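Was ist eigentlich eine Fraktion?
Mai | Von der Kinderredaktion

Vielleicht hast du beim Abendessen schon einmal gehört, wie die Erwachsenen über »die Fraktion« geredet haben, und dann ging es gleich weiter, ohne dass es dir jemand erklärt hätte. Das ist schade, denn so schwierig ist die Sache gar nicht. Wir machen es uns gemütlich und fangen ganz vorne an.

Stell dir eine kleine Stadt vor, sagen wir Praromow. Dort gibt es einen Stadtrat, und im Stadtrat sitzen 19 Leute. Die wurden von den Einwohnerinnen und Einwohnern gewählt, und sie entscheiden zum Beispiel, ob das Schwimmbad ein neues Dach bekommt oder ob der Bus nach Obura auch abends noch fährt. Viele von ihnen gehören zu einer Partei. Und die, die zur selben Partei gehören, tun sich im Rat meistens zusammen – das ist dann eine Fraktion.

Eine Fraktion trifft sich vor der großen Sitzung und redet erst einmal unter sich. Da wird auch gestritten, manchmal sogar ziemlich laut! Am Ende versucht man, sich zu einigen, damit in der Sitzung möglichst alle gleich abstimmen. Müssen sie das? Nein. Gewählte Ratsmitglieder dürfen selbst entscheiden, wann sie die Hand heben. Aber wer ständig anders stimmt als die eigenen Leute, muss sich natürlich auf einige lange Gespräche gefasst machen.

Ganz allein kann man übrigens keine Fraktion sein. In Praromow braucht man mindestens 2 Leute dafür, in anderen Orten sind es mehr.

Und jetzt wird es spannend: Was passiert, wenn jemand mitten in der Wahlzeit die Partei wechselt? Das kommt vor, und erlaubt ist es auch. Den Platz im Rat darf man behalten, denn man ist ja als Person gewählt.

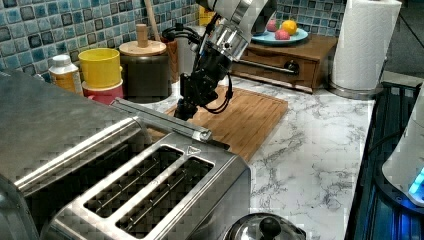
Manche Leute finden das ungerecht. Sie sagen: »Ich habe doch die eine Partei gewählt, und jetzt sitzt da plötzlich jemand von der anderen!« Andere sagen: Man darf seine Meinung ändern, das gehört dazu. Darüber kannst du gut mit deiner Klasse reden, und wahrscheinlich werdet ihr euch auch nicht alle einig.

Wichtig ist so ein Wechsel vor allem, wenn es knapp zugeht. Hat eine Seite zehn Stimmen und die andere neun, dann dreht ein einziger Mensch das Ganze um. Dann bekommt das Schwimmbad sein Dach vielleicht doch, oder eben nicht.

Wählen darf man bei uns in manchen Orten schon mit 16, in anderen erst mit 18 Jahren. Zuhören darfst du aber meistens schon jetzt: Viele Ratssitzungen sind öffentlich, und auf den Besucherplätzen ist fast immer noch etwas frei.

Mehr zum Weiterlesen
Wer darf Bürgermeisterin werden?
Was macht die Opposition den ganzen Tag?
Wie Prirniven einen Kinderrat bekam
Warum ist die Wahl geheim?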